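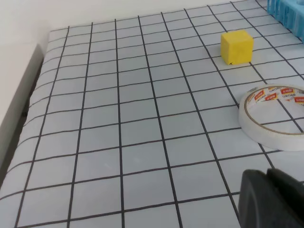
Section 2: Covering the bench with the grid sheet

Filed under: Bench Set-Up / Surfaces
26 April 2019 | By Vendula Machala

The Plellby grid sheet arrives rolled, and it would like to stay that way. Allow an evening, or a heavy dictionary.

1. Clear the tabletop and wipe it down. Crumbs under the sheet become hills, and hills are permanent.

2. Unroll the sheet with the lines facing up. Both sides look convincing under a bad lamp, so check.

3. Square the long edge to the wall. Work from the wall forward, smoothing with a flat palm.

4. Fix the back edge first with double-sided tape. Any decent roll will do, deli included. Keep the roll within reach but off the part you are sticking down.

5. Pull the front edge over the lip of the table and press. It will wrinkle a little at the corner. Ours does, and Dušan Vlček has been smoothing it since January with no result I can measure.

CAUTION: Do not peel the liner from the whole length of tape at once. You will be wearing it.

6. Put something small and bright on the sheet, such as a yellow foam cube, and look at it from your usual seat. If you can't tell which square it is in, your lamp is too low.

7. Set the tube rack toward the back, near the wall, where sleeves don't reach. It can sit at a slight angle to the lines - Yen-ting Ng disagrees with me on this and owns a ruler.

8. Start filling from the back-left corner and keep neighbors side by side.

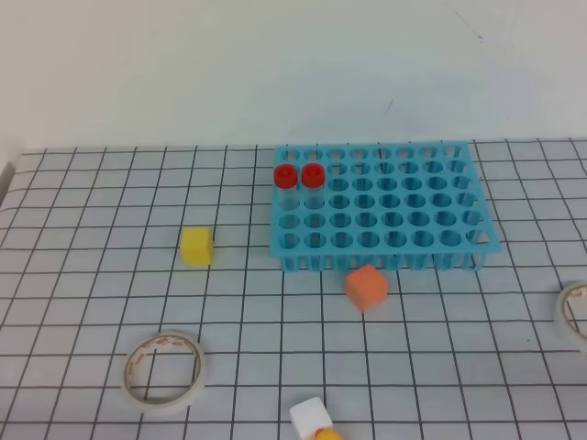 Two tubes are plenty for a trial run. Tighten the red caps before you lift anything, and carry the rack with both hands, level, like soup.

NOTE: The sheet is part no. 183 in the spares list. The tape is not in the spares list, in spite of my letters.

17 comments | 200 shares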